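Schedule of Contents

The flat in Jikasdale was to be handed back at noon, and the agent's form had 87 lines. Sigita Kazlauskienė filled it in with a hard pencil. Each line took an item, a condition and a destination. The destinations were K for keep, R for return and D for dispose. There was no code for undecided.

She had done the bedroom by nine. The wardrobe was R, one hinge replaced in September. The mattress was D. The electricity meter had moved on by 742 units since the last reading, and she wrote this in the box provided, then again on her wrist.

The desk things came last. Her father had worked at a desk for six years without throwing out a receipt, and the form allowed one line for all of it: sundries.

She disliked the word. The lamp was not a sundry. It had a blue shade on a black gooseneck, and a rocker switch on the base, and its flex still ran to the power strip. She gave it a line of its own, in the margin, and did the same for the yellow notepad.
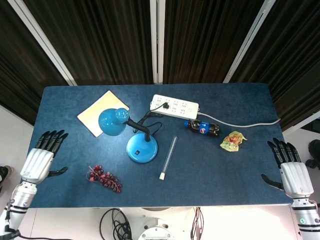

Jin wanted to know why the grapes were on the list at all, when they were artificial and had never been worth anything to anyone.

"They are contents," said Sigita. "It is a schedule of contents."

"And the Pepsi?"

"Contents."

Jin took the form and read it from the top. He corrected the spelling of gooseneck. Against the snack wrapper he wrote D, pressing hard, and against the grapes he wrote nothing.

The deposit was 4,000. The agent would deduct for any line left blank — clause 6 was clear on this. Sigita turned the pencil round, looked at the rubber, and turned it back. She wrote K, and went to find a box.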